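Hustthorpe library to close for 3 weeks in January

Hustthorpe Public Library will close for 3 weeks in January while the heating system is replaced and new flooring goes down in the children's section. The last day of regular service before the work is a Saturday, and the building will lock its doors at 4 p.m. that day.

The boiler dates from when the library moved into its present building on Pumphrey Street. It failed twice last winter, and on both occasions the reading room had to be shut for the rest of the day. Repairs have become harder to arrange as parts for the old unit are no longer made. The new system will heat the two floors separately.

The town council approved the work in the fall. The children's section, which takes up 1,150 square feet of the ground floor, will lose its carpet and get a hard-wearing floor that can be mopped. The low shelving there will be moved away from the windows to make space for story time, and the picture books will be put back in order by author's last name.

Borrowers do not need to return anything early. Due dates that fall during the closure have been moved to the week after reopening, and no late fees will be charged for those items. The book drop on the Pumphrey Street side will stay open – large boxes of returns should be held back until staff are in the building again.
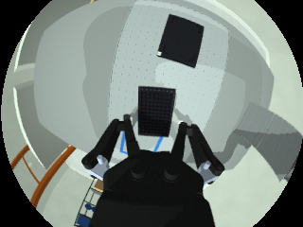

Where to go during the closure

Hustthorpe cards work at the Voletville branch, which will stay open an extra hour on weekday evenings while the work is going on. Holds placed before the closure will be sent to Voletville and kept there for pickup. Anyone who would prefer to wait can ask at the desk to have a hold paused.

The 103 bus stops outside the Voletville branch and runs from the Hustthorpe town hall. Parking at Voletville is limited to two hours.

Story time will move to the community room at Killa Hall, at the usual time of 10:30 a.m. There is no charge and no need to sign up. The evening book group will also meet at Killa Hall, in the smaller room upstairs. The homework club will take a break and start again when the library reopens.

Public computers and the printer will not be available in Hustthorpe during the work. Voletville has computers for public use, which can be booked by phone or at the desk for up to an hour at a time. E-books, audiobooks and the online catalog are not affected.

Local history room

The local history room is on the upper floor and will have new radiators fitted. Its collection of 1,573 items, including maps, school registers and bound copies of the old weekly paper, will go into storage before the work starts. Requests for material from the collection should be made at least a week ahead of the closure. The room is expected to reopen later than the rest of the library – a date will be posted at the front desk and on the town website.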